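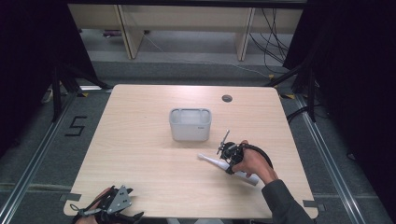
Coralie Halliday asked under the last version of this page whether the tape marks really matter, because her station gets bumped all day and nobody has complained yet. They matter. Check them first.

Handheld gripper station, good practice, updated Sep 14, 2023

Before you start
Table between the rails, not touching either one. Floor tape still stuck down. If a strip is peeling replace it now, not at lunch.
Clear the tabletop. Only the objects on the task card stay. For the toothbrush task thats one brush, one caddy.
Cables over the back of the hand, never under the wrist. A snagged cable ruins the take and sometimes the plug.

Picking up
Both grippers in hand before you hit record. Idle one stays low, near the table edge.
Close on the handle, not the brush head. Squeeze slow. If it slips, let go and try again, dont chase it.
Lift clear of the caddy wall before moving over. Dragging the rim counts as a fail under the Hetow rules.

Limits
50 takes, then swap operators. No exceptions for a good streak.
Hard stop at 300 per station per day.
Wipe the fingers at every swap, dry cloth only. Skindine wipes leave a film and teh grip goes bad.

Logging
Failed takes get kept and marked F. Do not delete. We lost 167 of them in December that way and had to redo the whole Lolison set.
Station number goes in the first column.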